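Student Robotics Team Completes Simulation Stage of Tool-Handling Project

College of Engineering News

A team of undergraduate students in the Department of Mechanical and Electrical Engineering has completed the simulation stage of a year-long project on tool handling by robotic arms. The project, named Stuteo, is part of the senior design course and is supervised by Dr. Dilruba Bandara, associate professor of control systems.

The students have been asked to program an arm to hold a slender tool at a set angle, carry it across a work surface and bring its tip to rest on a marked point. The task is common in light assembly and inspection work, and it was chosen by the department for its clear measure of success. A trial counts only if the tip reaches the center of the marker and the tool has not shifted in the gripper by more than 3 millimeters.

All work to date has been carried out in software. Students enrolled in the course may use the department's computing laboratory until 10 p.m. during the semester, and the Stuteo team has held its working sessions there since the start of the academic year.

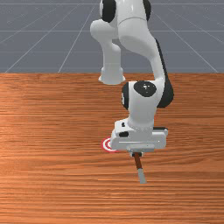 Barua Hall, February

The simulated workspace places a white arm over a wooden tabletop, with a red and white target marker on the surface and a thin tool held in the gripper. Students can move the marker, change the starting angle of the tool and adjust the grip force between trials. Each trial is recorded with its settings, and the records are reviewed at the weekly project meeting.

The team reported 463 completed trials at its most recent review. Early trials were run with the marker in a fixed position. In the second half of the stage, the marker was moved before each attempt, and the students were required to submit their control program in advance and leave it unchanged for the full series.

"The students were expected to explain every failed trial in writing before they were permitted to change the program," said Dr. Bandara. "It slowed the first month of work considerably. By midyear, the reports were of a quality that I would accept from a graduate laboratory."

The most frequent cause of failure was the angle of the tool. A small lean at the start of a movement became larger when the arm slowed down, and the tip arrived beside the marker. The team first attempted to correct the problem by increasing the force of the grip. When this produced little change, the students rewrote the part of the program that controls the final approach, so that the arm now pauses above the surface and checks the position of the tip before lowering it.

Oisín Ó Néill, a senior in mechanical engineering and the student lead for the project, said that the revised approach adds time to each trial and that the team considers the cost acceptable.

"We had a faster version in the fall, and it missed too often," Ó Néill said. "The course grades us on placement first and speed second, so the decision was not a difficult one. We would still like to recover some of that time before the final demonstration."

Responsibility for the work is divided among three groups within the team. One group maintains the control program, another prepares the simulated workspace and its settings, and the last is in charge of trial records and written reports. Members change groups once during the year so that each student has experience with more than one part of the project. Students who joined as juniors will be eligible to continue in the senior course next year.

The senior design course has an enrollment of 29 students this year, divided among several projects. Stuteo is the only project in the current group devoted to robotic arms. Other teams are working on a water pump controller, a folding wheelchair ramp and a monitoring system for greenhouse vents.

The next stage of the project will move the control program to a physical arm in the teaching workshop. Before that work begins, each member of the team must complete the department's workshop safety course and pass a practical check with laboratory staff. The team will also submit a written plan describing the speed limits, the emergency stop procedure and the area to be kept clear during operation. The plan requires the signature of the project supervisor.

Support for workshop materials has been provided by Funimex, a regional supplier of machine parts. Kasiser, an engineering services firm, will send two members of its staff to attend the spring design review and provide written comments to all of the student teams.

The final demonstration will be open to students, faculty and members of the public. Each team will have 45 minutes to present its work and answer questions from the review panel. The schedule will be posted on the department notice board and on the course page once room assignments have been confirmed.

Sophomores and juniors who wish to be considered for next year's project teams should submit a statement of interest to the department office before the end of the spring semester. Previous experience with robotics is not required. Applicants should have completed the introductory programming course or be enrolled in it at the time of application.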